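Revision note, June: torque step moved ahead of the label step. Older printed copies have them the other way around.

# Replacing a Ceiling Panel Light and Setting the Driver Output

This procedure covers swapping a recessed panel light in a suspended grid ceiling and setting the output current on the replacement driver. It applies to the Hercombe panels used in the Laltuton and Tranico buildings. It does not apply to surface-mounted panels or to anything on an emergency circuit. Emergency fittings have their own test log and are handled separately.

Allow 40 minutes per panel the first time.

## Before you start

You need:

- A two-pole voltage tester and a known live source to prove it on
- Lockout tag and padlock for the breaker
- Small flat screwdriver, 2.5 mm blade
- Torque screwdriver covering 0.3 to 1.2 N·m
- Wire stripper
- Replacement panel and matching driver
- Platform ladder rated for two-handed work
- Clean cotton gloves

Check the part number on the driver against the work order before you go up. The 400 mA and 900 mA drivers share a housing and differ only in the last two characters of the part number. Fitting the larger driver to a small panel will run it over its rated current, and the panel will look normal for a few weeks before the output drops.

## Isolating the circuit

1. Switch the light off at the wall.
2. Find the breaker from the panel schedule. If the schedule and the room label disagree, stop and trace the circuit.
3. Open the breaker, fit the padlock, and hang the tag with your name and extension.
4. Prove the tester on the known live source.
5. Test line to neutral, line to ground, and neutral to ground at the fitting.
6. Prove the tester again.

Do not rely on the wall switch. Several rooms on the second floor were rewired with a permanent line for occupancy sensors, and that conductor stays live with the switch off.

## Removing the old panel

Put on the gloves. Lift the panel straight up until it clears the grid, turn it a few degrees, and lower one short edge. Support the raised edge with one hand until the secondary lead is unplugged. The lead is a push-fit two-pole connector with a latch on one side. Press the latch and pull on the body of the connector, never on the wires.

If the panel has a safety cord, unclip it at the grid end last. Ildikó Bakos asks that the cords be saved even when the panel is scrapped, and they go in the drawer marked with the building name.

The driver sits on top of the neighboring tile or on a bracket fixed to the grid. Open the terminal cover with the flat screwdriver. Disconnect line first, then neutral, then ground. Where dimming conductors are present, note which color is on DA+ or 1-10V+ before you remove them. 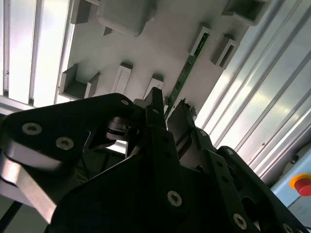 **Building Services Department, Electrical Section**

## Setting the driver output

The drivers ship at their lowest setting. Output is selected with a four-position DIP switch under the terminal cover. Set it before the driver is connected.

| Switch 1 | Switch 2 | Switch 3 | Output |
|---|---|---|---|
| Off | Off | Off | 400 mA |
| On | Off | Off | 550 mA |
| On | On | Off | 700 mA |
| On | On | On | 900 mA |

Switch 4 selects the dimming input. Off is 1-10 V and on is DALI. Leave it off in rooms without a control bus.

Combinations not in the table are not defined. The driver will start, but the current may fall anywhere in the range. If you find a driver set this way, write the switch positions on the work order and then correct them.

## Connecting the driver

Strip the primary conductors to 9 mm. Insert ground first, then neutral, then line. Tighten each terminal screw to 0.5 N·m with the torque screwdriver and tug each conductor once. A conductor that moves needs to be cut back and stripped again. Do not retighten over crushed strands.

Write the output current and your initials on a white label and stick it to the end of the driver facing the panel opening. Close the terminal cover. The strain relief should grip the outer jacket, with no inner insulation visible outside the cover.

Place the driver at least 50 mm from any insulation. If the bracket is missing, Kelly Lopes has spares in the second-floor store.

## Fitting the new panel

Clip the safety cord to the grid. Raise the panel at an angle, plug in the secondary lead until the latch clicks, and then lower the panel onto the grid flanges. It should sit flat on all four sides. A raised corner usually means the lead is trapped underneath.

Remove the lock and tag, close the breaker, and switch on. The panel should light within one second. Let it run for ten minutes and check for flicker at full output and at the lowest dim level.

## Faults after replacement

**Panel does not light.** Isolate again. Check the secondary connector, then the polarity. Most of these panels will not conduct with polarity reversed and are not damaged by it.

**Panel flashes at a steady rate.** The driver is in protection. Compare the forward voltage on the panel label with the output window on the driver.

**Panel lights but does not dim.** Check switch 4. On a 1-10 V circuit, measure across the control pair with the dimmer at minimum. A reading above 2 V points to the dimmer.

**Breaker trips on switching.** Inrush. Up to 14 drivers are allowed on a 16 A type C breaker. Long runs in the Tranico building are close to the limit, so ask Jeferson Miranda before adding a fitting.

## Records

Enter the room, fitting number, driver part number and output setting in the lighting register. The register has 1,400 entries, and each fitting number is used once only. When a fitting is removed for good, mark it withdrawn and leave the number in place.

Old drivers go in the electronic waste bin. Panels go flat on the pallet, diffuser side up.

Corrections to this page: Alcides Pacheco or Érica Xavier.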